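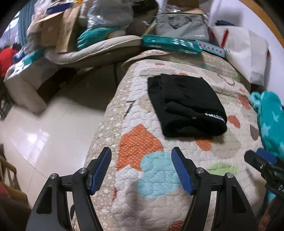 Mullell's open day in February had two halves: a short talk on how they gather manipulation data, then a longer session on the tools themselves. I went for the second half. The handheld units are two-finger grippers on a parallel linkage, and the part I wanted to look at was the finger. Each one carries a ridged blue pad, and the links turn on plain round pins, two to a side. With the jaws open over a patchwork quilt, a folded black garment lying on it, the pads angle toward each other on the way down. The outer arms have long triangular cut-outs, presumably to save weight, though I forgot to ask.

Cloth is a reasonable choice of test. A rigid block tells you whether the jaws close. A folded garment tells you whether they close on the right layer, and a printed quilt gives the vision side plenty of edges that mean nothing. The engineer running the session said their first policy, trained on plain backgrounds, did poorly once it met patterned fabric. The current set has 888 folding episodes, of which 741 passed review. The target is 1,000 accepted before they retrain.

Review is done in a program called Clulik. It lines up the video with jaw width and flags any episode where the two drift apart. We were shown 17 flagged episodes. Most were tracking losses during fast wrist turns. A few were operator errors, mainly letting go before the fold was flat. I would have liked to see the accepted ones judged by the same people, without the flags, to get an idea of how consistent the reviewers are.

Two notes on hardware. The pads come from Dumitrescu and are treated as consumables. Wear shows up first as slip on thin cotton. The jaw encoder is a Vindik part, and its zero has to be reset at the start of each session. Skipping that step shifts every width reading in the session by the same amount, so it can be corrected later if someone notices.

I asked about force sensing. There is none at present. Grip is inferred from jaw width, which works for a thick stack and less well for a single sheet. They plan to try a strain gauge on one finger.

Last updated: February

Print this page | E-mail this page

Contact | Copyright | Back to top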